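Budgeting for hand-held grippers: what the second order taught me

I have now been through two rounds of buying for our small manipulation project, and the spreadsheet from the first round is embarrassing enough that I would like to replace it with something written down properly. These are notes for anyone planning a similar purchase on a similar scale: a few desks, a few people, and a budget holder who wants one number by the end of May.

What we were buying

The plan was two hand-held grippers, one robot arm to run the trained policy later, and enough spares to keep the grippers in use. Manju Goel approved the request in two parts. The first part covered the hand-held units only and came to $1,146. The second covered spares, lighting, storage and a deposit on the arm, and came to $2,904.

I would keep that split. The hand-held units can be used the day they are assembled, while the arm has a lead time that depends on the supplier's mood. If both sit on the same purchase order, finance holds the whole thing until the slowest quote arrives. Ours came back from Zimell in pieces, with the mounting plate quoted separately and in a different currency.

Kit or assembled

We got quotes from Zimell and Courtois. Zimell sells a kit: printed body parts, linkages, fasteners, pads. Courtois sells the equivalent unit assembled and adjusted. The difference in price looked large until Sang Cao logged his time on the first kit. Most of it went into the linkage. The screws have to be tight enough to remove play in the fingers and loose enough that the jaws still travel freely, and the two sides have to match or the pads meet at an angle.

We bought kits anyway, for one reason. Whoever assembles the gripper can also repair it, and we expected to repair it often. If your operators will not be doing their own repairs, buy it assembled and put the labor cost out of your mind.

Consumables

Pads are the line item I got wrong. I budgeted one spare set per gripper, as if they were a structural part. They wear like brake pads. The ridges round off, small objects start to slip, and the recordings from that stretch are of no use to anyone. The current budget has a pack of 60 pads, bought at once, stored away from sunlight, and replaced on a schedule instead of on complaint.

The other consumables are cheap and easy to forget: thread locker, spare screws in every size used on the body, cleaning wipes, cutting mats, and paper for marking start positions. Put them on one line and give it to one person. Ours is Poonam Bisht, who also decides when a mat has been cut up enough to throw out.

The work surface

I had a line for a dedicated table with an aluminum frame and a uniform background. It was the most expensive item after the arm, and I removed it. Most of our pick-up tasks use small wooden blocks, and those fit on a cutting mat at an ordinary desk. We also want the variety, as a policy trained in front of one gray panel tends to work in front of one gray panel. 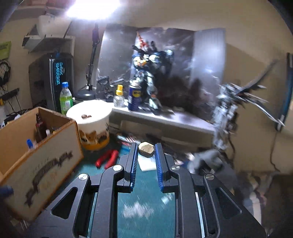

Lighting and storage

A desk lamp is adequate for most of this work, but budget for a diffuser. A bare lamp head pointed toward the work area can blow out part of the image, and the fix costs less than an afternoon of repeated takes. Buy lamps with a heavy base or a clamp. Anything on a light tripod gets knocked over by a cable.

Storage was underestimated by a wide margin. Ankit Chaudhary worked out the daily volume from a short test recording, and we ordered drives for that. The test had been made at a lower resolution than we ended up using. Do the test at final settings, then add room for a second copy – the Verau enclosure we chose holds both, with two bays free.

What I would change

Order the spare linkage parts with the first shipment. Shipping on the second box cost more than the parts in it.

Ask for the warranty terms on printed parts in writing. Zimell covers the fasteners and linkages but treats the body as a wear item, a point that appears only in the order confirmation.

Leave the arm out of the per-station cost. Babita Kashyap pointed out that my first sheet spread it across both stations, which made a third station look far more expensive than it is. The arm is now its own line, and the third station is a gripper, a lamp, a mat and a share of the pads.

The Brirnonik quote for the arm is still open. I will add the figure when they confirm whether the controller is included.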